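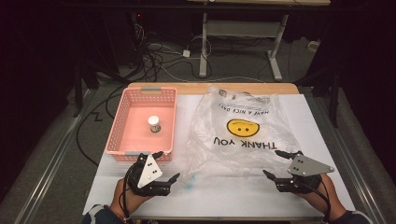
Mirgate Robotics Club: talk notes
(20 mins max, leave time for qs)

1. Opening
Say hello, thank Ravindra for the room. Who we are: students, evening club, started in August. Name of project is Stokix. Don't explain the name, takes ages.
Aim = get an arm to do table jobs by copying people. We do the job by hand, with grippers on, and save every go.

2. Why a carrier bag
Everybody starts with blocks. Blocks are easy, they stay the shape you left them. Bag is thin, see-through, creases differently each go. Cameras struggle with see-through stuff. Pink basket next to it is the easy object, good to have one of each on the table.
Ask room: how would you pick up a bag with two fingers? Wait for answers. Dont fill the silence.

3. Numbers
Target 3000 goes by end of term. One sitting = 80, then swap over, hands get tired. First sitting we binned 60 of them, rushing. Say that bit, people like it.
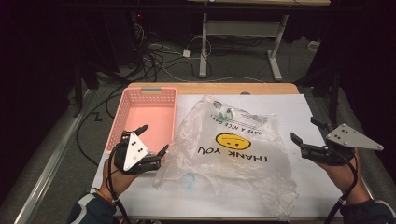
Dirk Lindemann thinks we should drop the target altogether and do fewer goes, slower, with the bag reshaped properly between each one. Read his comment out, its fair. My answer: agree on the slower, want to keep the target.

4. Pinching
Main lesson so far. Flat film, fingers slide over it. Go for a fold or a twisted bit and close on that. Then lift, small move, stop, look.
New people grab too wide. Show with own hand if time is short.
Cables: keep them off the sheet. Mention, move on.
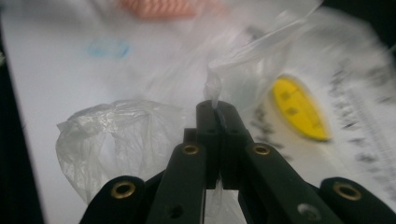
5. What next
- four new members to train up, Bisht kit on loan till end of term
- marking up the goes, boring, need helpers
- Mastirley open evening, want a live demo by then (dont promise!!)
Questions. Sign up sheet by the door, bring own pen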